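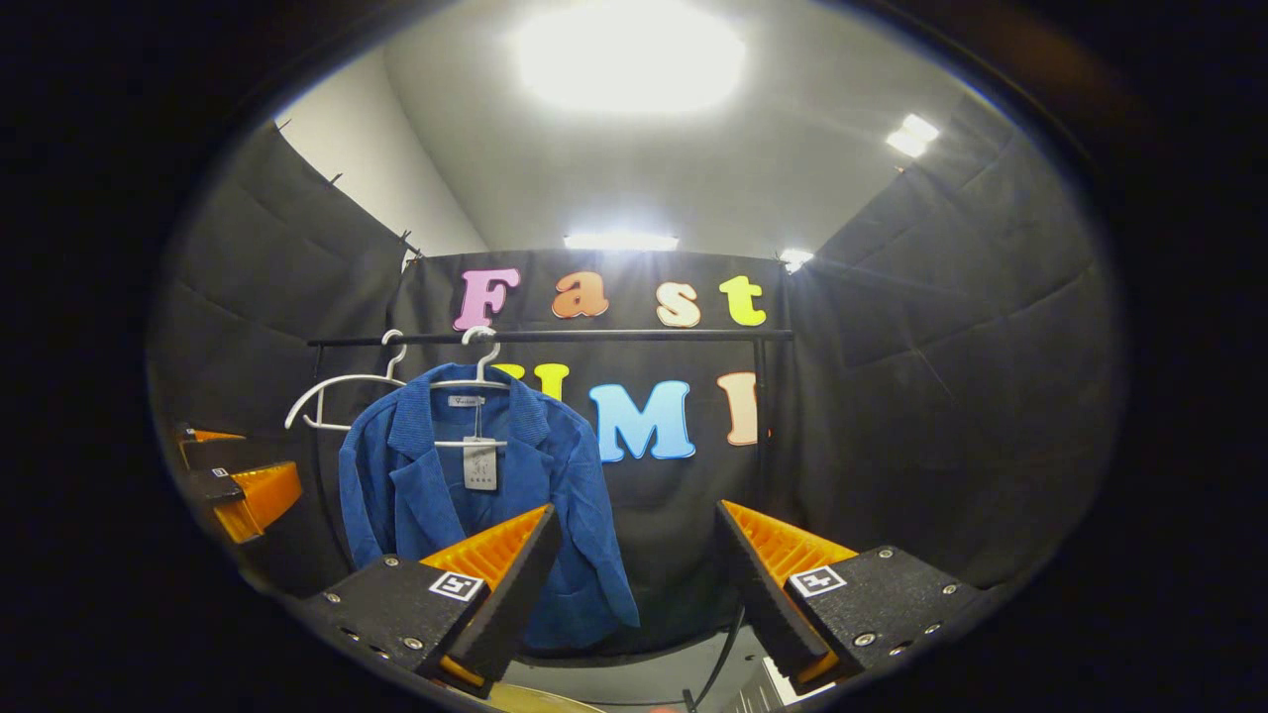

April, notebook entry, mail and calendar sync

Continuing the shared calendar problem from the Vullden pilot. Short version of where it stood: recurring meetings edited on a phone come back as duplicates on the desktop client, and the duplicates carry the old room. Randi Westerberg had this on her own account as well as the two pilot accounts, so it is not a damaged profile.

Setup today, for whoever picks this up:

Server: Nilham, the test host, restored from last night's copy of production. Mail and calendar stores both present. Outbound mail blocked at the relay.
Desktop client: current build, new profile, calendar over CalDAV through the Gilden connector.
Phone: the older test handset, built-in calendar app, native CalDAV account, no connector.
Mailbox: Skjelbred, the shared one. 2000 calendar items after cleanup. Before cleanup I did not record the number and should have.

08:40. Reset sync state on the desktop by removing the account and adding it again. Initial pull took 26 minutes. The progress bar sits at full for the last part of that while the client builds its search index. Leave it alone during this. Closing the client at that point leaves the local store half indexed, and searches then miss items that are present in the month view. I lost part of last week to that and it has no connection to the duplicates.

09:15. Baseline. Created a weekly series on the desktop, no end date, room set to the small meeting room. Checked the object on the server: one file, one UID, one RRULE. Phone picked it up on the next poll. Correct on both sides.

09:30. Moved a single occurrence on the phone by one hour. The server object now has the master event plus one override with RECURRENCE-ID, same UID, same file. This is what it ought to look like. Desktop picked up the change and showed the moved occurrence once. No duplicate.

So a plain move does not trigger it. I had written the opposite in the previous entry. Struck through there, with a pointer to this page.

09:50. Repeated with a change of room in place of a change of time. Same result, clean.

10:20. Repeated with the desktop client offline. Moved an occurrence on the phone, then edited the description of the whole series on the desktop while it was still disconnected, then reconnected. Duplicate appeared right away. The server now holds two files. The first has the phone's override in it. The second is a full copy of the series with a new UID and the old room. First time I have had it on demand.

Did the same thing again from scratch with a fresh series to be sure. Same outcome.

Reading the connector log for that window:

PUT with If-Match, old ETag. Server answers 412, correctly, as the object changed underneath.
Connector refetches the object, logs "conflict, keeping local", then issues a second PUT to a new path with If-None-Match set to star.
Server accepts it, 201.

That second PUT is the whole problem. The connector resolves a conflict by writing the local copy as a new item with a generated UID. For a single appointment it is a nuisance, one extra entry that somebody deletes. For a series it makes a second series, and anyone invited to the first has no relation to the second. Deleting the wrong one sends cancellations.

11:10. Connector settings. Under Advanced there is a conflict option with three values: keep local, keep server, ask. Ours is on keep local in the deployed profile. I do not know who chose that. The template is older than my notes. Changed it to keep server on the test machine, restarted the client, repeated the offline test. No duplicate. The desktop's description edit was discarded without a message to the user. That is expected from the setting but has to be explained before we roll it out.

Tried ask as well. It gives a dialog with the two versions labeled by modification time only. No room, no title, and the time is shown in UTC. Pressing Escape counts as keep local. Not usable for the office.

13:30. Poll interval. Desktop was at 45 minutes, which makes the stale window much wider than it needs to be, since a laptop that has just been opened can be edited well before the next poll. Set it to 2 minutes on the test machine. CPU and network on Nilham did not change in any way I could see, but that is with one client attached. Need to try it with the pilot group before saying anything about load.

Also confirmed that the manual Sync button does mail only. The calendar has its own refresh under the account's context menu. Two people in the pilot had been pressing the first and reporting that sync was broken.

14:15. Cleanup of existing duplicates. Did not attempt to match by UID, as the copies all have new ones. Matching on title, organizer, start of series and rule finds the pairs. Script exports both files of each pair to a folder and writes a list. It deletes nothing. The copy to remove is normally the one with the later CREATED value and no attendees' replies, but in one pair the replies were on the later copy, so somebody has to look at each line of the list.

Removal has to be done on the server with scheduling switched off for the mailbox. Deleting from the desktop client sends a cancellation to every attendee. Tested this on a series with only my own test accounts invited, and the cancellations were queued at the relay as predicted.

Open:

Does the connector behave the same way for contacts? The option page does not separate them. Test with one card edited on both sides.

Whether keep server can be set by policy or has to be changed in each profile. The value is in the connector's own config file, not in the client's preferences.

Shared mailbox with two desktop clients and no phone. By the log it should fail in the same way. Not tested.

Randi to pick a time for the Vullden accounts. They need to be online and fully synced before the setting is changed, otherwise pending local edits are dropped.

Log and both sets of exported files are in the sync folder on Nilham, under Skjelbred. The host gets refreshed from production again tonight, so copy them off before then. Done 16:05.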